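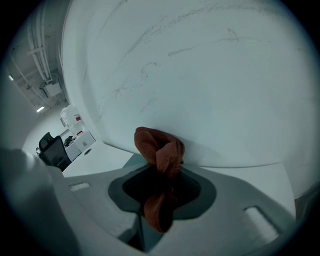
Progress report to the Guzmán fund, December
Wiping and cloth-handling project, Plullari workshop

Hello again. You asked for this one to be shorter than the last and to stick to the good practice side of things, so I'll try. The bookkeeping is in the spreadsheet as usual.

The big news is that the house rules are written down at last. Up to now we've had a pile of habits that lived in people's heads, and every time someone new started we'd find three different ideas of what a finished recording was. The new rules run to two pages. I wanted one, but the section on stopping kept growing.

Where we are with recordings: 731 cloth demonstrations are in and checked against the new rules. We threw out 72 on the way through, mostly for two reasons. Either the person had started moving before the recording did, or the cloth was already in the grip at the start, so there was no pick-up to learn from. Both are easy to fix if you catch them on the day and a nuisance if you catch them a month later, so checking now happens before lunch and again at 4 pm. It's dull work and we take turns.

The rules that have made the most difference, as far as I can tell:

Lens gets wiped at the start of every batch of 25. We used to do it when somebody noticed a smudge, and a smudge in the middle of the view is surprisingly easy to miss when you're looking at the job.

Don't tidy the room for the recording. I had to argue for this one. Chairs, desks, whatever is on the desks, they all stay where people left them. The arm that eventually does this work at Eltow will be working in a lived-in building, and I'd hate to train it on a showroom. Faces and computer screens are the exception. If either turns up in view, the recording gets pulled.

Scuffed surfaces are fine. Please don't polish them first.

If a cloth slips or twists, finish the task and tag it. Early on people were quietly binning anything that looked clumsy, and we were left with a very smooth set that had hardly any recoveries in it. I've asked everyone to keep the clumsy ones – they're tagged separately so we can leave them out if they cause trouble.

Anyone can call a stop, and the person who calls it doesn't have to explain on the spot. We write it in the book afterwards. This applies to the hand-held work as well as the powered arm. Some of the crew thought that was overdoing it for a tool you hold yourself, but one habit is easier to keep than two.

Now the parts that aren't going so well. Nanduvico still hasn't sent the revised risk assessment for the powered arm, so it stays switched off and padlocked. I could probably talk my way into a short trial without it, and I'm not going to. That puts us behind on the second milestone and I'd like to move it to the end of March if you're happy with that.

Also, the consent form is too long. People sign it without reading it, which defeats the purpose. I've got a plain-language draft half done and will send it over for your comments.

Spending is under by a bit, all of it from the arm sitting idle. I'd like to put 50 dollars of it towards more cloths in different weights and hold the rest until Nanduvico comes through.

Could you let me know about the March date before the break?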